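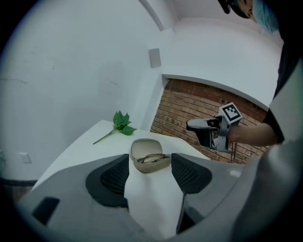 Handout 3: Why We Can't Find Our Stuff
Everyday Memory, evening course, Taltthorpe Adult Learning

Hi everyone, these are my notes from last session, tidied up a little (I talk faster than most of you can write, sorry!). If you missed it, read this before you come back and you'll be fine.

We started with keys, phones and glasses, the things people lose at home over and over. I asked who'd hunted for something that same day and nearly every hand went up, mine included. My point was that a lot of this isn't forgetting in the way we usually mean it. To forget something you have to have stored it first, and when you put your glasses down while thinking about dinner, very little gets stored at all. The textbook word for getting it in there is encoding. You can write that down, but "taking it in" will do just as well in my class.

Then we did the two kinds of remembering, and I want to go over them again, as a few of you looked puzzled.

Looking back: where did I leave it, what did she say, what was the name of that hotel? You're after something that already happened.

Looking ahead: I have to call the dentist, I have to take the pan off the stove. This one is called prospective memory, and it's sneaky, because you have to remember at the right moment with nobody asking you the question. My worst one was last December, when I carried a parcel for my sister around Ziltgate all afternoon, walked past the post office twice and brought it home again.

Cues help with both. A cue is anything that brings the memory up: a smell, a tune, the room you were standing in. Going back to the kitchen when you've lost your train of thought does work for lots of people, and the usual explanation is that the room is part of what you stored. Same with retracing your steps. Do it slowly, and say out loud what you were doing at each stop. You'll feel silly. I do it anyway.

We also argued (nicely!) about having a fixed spot for everything. Some of you love it and some of you said you'd never keep it up. My view is that a fixed spot saves you from needing the memory in the first place, so pick one thing you lose a lot and start there. Don't do the whole house.

For next time, please:

Keep a slip diary for 3 days. Each time you lose or forget something, jot down what it was and what you were doing right before.

Mark each slip B for looking back or A for looking ahead. If you can't decide, put a question mark and we'll fight it out in class.

Read chapter 2 of the course reader. Skip the box on brain areas, we'll get to it later.

Bring a pencil. We're doing the word list test and I want to see your crossings-out.

Handout updated 2021-05-04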